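Flenetance and Histville Radio bring "Paint the Town" contest to listeners this April

One street will wake up to a giant mural — and listeners choose where it goes

HISTVILLE — Flenetance, the home decorating channel, is joining forces with Histville Radio for "Paint the Town", a month-long contest that will give one lucky street a full-size mural on a wall of its choice. Entries open on Friday, and we can't wait to see what comes in!

Listeners are invited to nominate a plain wall in their neighbourhood and tell us, in no more than 100 words, why it deserves some colour. It can be the side of a corner shop, the back of a school hall or that long grey stretch by the bus stop everyone walks past.

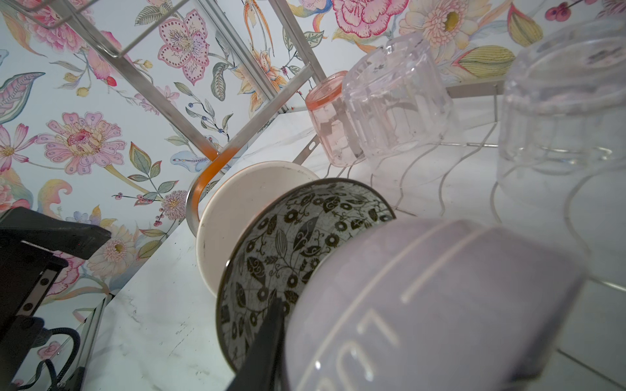

How the contest works

The station's breakfast team will read out favourite entries each morning at 8. A shortlist goes to a public vote, and the winning wall will be painted by Pirka, the mural studio behind last summer's much-loved heron on the Butt swimming baths. The whole job will be broadcast live, from the first chalk line to the last brushstroke.

Nominations can be made on the Histville Radio website or by post. The owner of the wall must agree in writing before an entry can go forward, and walls must be within the Histville and Butt listening area.

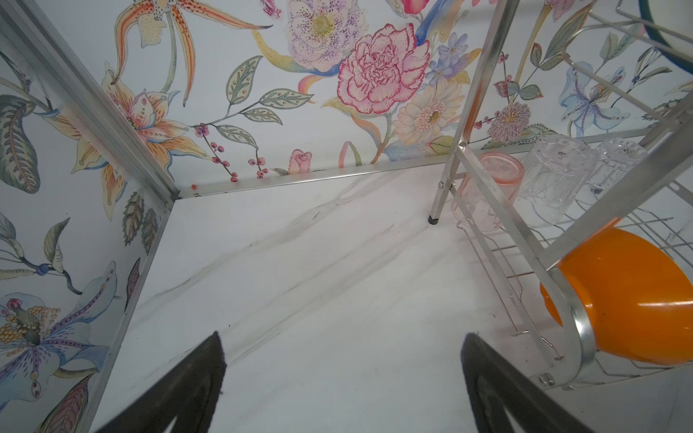

Pirka will meet residents of the winning street before any paint is opened, so that the people who live there can help choose the design. Past walls have carried birds, boats and one very large teapot. Anyone who loves big flowers could ask for a pale blue lily with purple speckles, like the one on the wallpaper here, grown to the height of a house. Children are welcome to send drawings too — the studio has promised to look at every one.

Two runners-up will each receive 74 litres of outdoor paint and a day's advice from the Flenetance design team. Full rules are on the station's website.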